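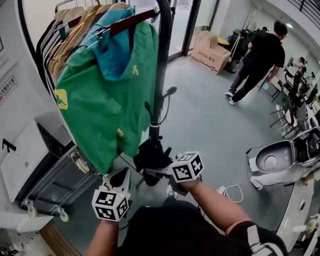 Photo: Liya Ayele

Release safety checklist, Numa billing service - Thursday, comments by Svatopluk Brabec

Database backup restored on the spare server: OK. Clean on the first try, great work!

Rollback script: OK. Back on the old version in 7 minutes, and I love how readable the log is now.

Load test, 2,000 users: OK. Slowest page came in at 118 ms.

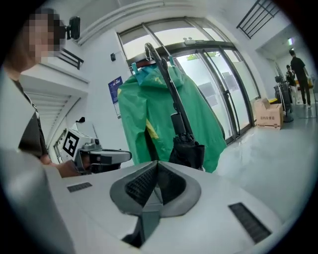

A person in a dark gray vest with a hand-held gripper.

Passwords out of the config files: NOT YET. One left in the mail job - Jozefína has the ticket.

Alerts reach the on-call phone: OK, both of them (mine went off during lunch, lovely and loud).

Disk space on the log server: watch it. Check again before the August release.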